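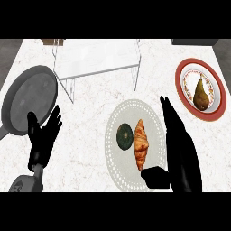 Shahab Vahidi wrote to me after the last post to say that I had the order wrong, and that anyone planning a two-arm setup should buy the hands first and then find arms that can carry them. I had it the other way around. I've gone back over my budget with his email open next to it, and he's mostly right, so this post is a correction with prices.

The plan hasn't changed. I want two arms and two five-finger hands on a bench in the garage in Ivville, doing tabletop kitchen tasks. Pears, croissants, plates, pans. I've been working on it in simulation since January and would like to have hardware before I get bored of simulation. I pay for this myself, and the money comes out of the same account as the roof.

**Why hands first**

My first spreadsheet started with the arms. They were the biggest number, so they got the most attention. I picked a pair of small Garkalora arms, priced the mounts and the controller, and put "hands" on a line near the bottom with a guess next to it.

The trouble is payload. The arm's rated payload has to cover the hand, the adapter plate, the cable, and whatever the hand is holding. The hand I want from Greveck uses up a good part of that before it picks anything up. A pear is fine. A frying pan held by the handle is bad, with all the weight hanging off to one side, and the wrist joint takes it. The rating on the sales page is for a load close to the flange. There is a curve in the manual showing how fast it drops off. I hadn't looked at the curve.

So the spreadsheet now starts with the hand, then the heaviest thing I want it to lift, then the distance from the flange, and the arm comes out of that. It moved me up one size. I'm not happy about the price, but the smaller arms would have been money spent on something I'd replace.

**What the simulation is good for when you're shopping**

Simulation costs me rented GPU time from Seneviratne and my evenings. So far the rental has come to $291, and it has already saved me from two purchases.

The first was a rail. I thought I needed the arms on a linear rail so they could reach the far side of the counter. In simulation I moved the bases closer together and tilted them, and the far plates came into reach. No rail.

The second was a shorter bench. With a plate in front of each hand and a pan off to the left, I kept getting the forearms in each other's way. The forearm housings are much fatter than you expect from a spec sheet that lists only reach. I had a narrow bench picked out and it would have been wrong.

It's less useful for anything to do with touch. The croissant in my simulation is a solid lump, and it will let the fingers press on it all day. I wouldn't choose a fingertip sensor from those runs. I also wouldn't trust them on glass or clear plastic. The depth images I get in simulation are clean, and the ones from the depth camera I tried last winter were full of holes wherever there was something transparent. I've left money in the plan for a second camera and haven't picked one.

**Lines I forgot the first time**

These all came from Shahab's email or from the replies to the last post.

- Adapter plates. Greveck sells one for its own bolt pattern. Mine has to be machined.
- Cables rated for flexing. The ones in the box are for a fixed install.
- A spare finger. Greveck sells them singly, and the lead time is up to eight weeks, so I want one in a drawer.
- Emergency stop, wired properly, one for each side of the bench.
- An electrician. The garage has one circuit and the freezer is on it.
- Shipping and duty on the arms, which are quoted without either.
- Plates. I'll be buying them at the thrift store.

Everything on that list except the electrician and the shipping adds up to $703. It doesn't sound like much next to a pair of arms, but it was missing completely, and I would have run into it after the account was empty.

**New or used**

Corentin Hervieu asked in the comments why I wasn't looking at used arms. I am. I've looked at four listings and made an offer on none of them. Two had no controller. One had a controller with a license tied to the previous company. The last was a nice pair, but too far away to go and see running, and I won't buy an arm I haven't watched move with weight on it.

For the hands I'd only buy new. Tendons stretch, and a seller can't tell you much about how they were used.

**Order of spending**

One hand first, on its own, clamped to the bench. I can learn the driver, check the grasps I have from simulation, and find out how loud it is. Then the electrician. Then one arm, the right one. The second arm and second hand wait until the first pair has run for a full month without me taking something apart.

Shahab thinks I should buy both hands together for the discount. It's a small discount, and if the first hand turns out to be wrong for me I'd rather own one of them.

I've asked Greveck for a quote on the single right hand with the adapter plate and the spare finger. They want to know the arm model before they'll confirm the plate, so tonight I'm reading flange drawings.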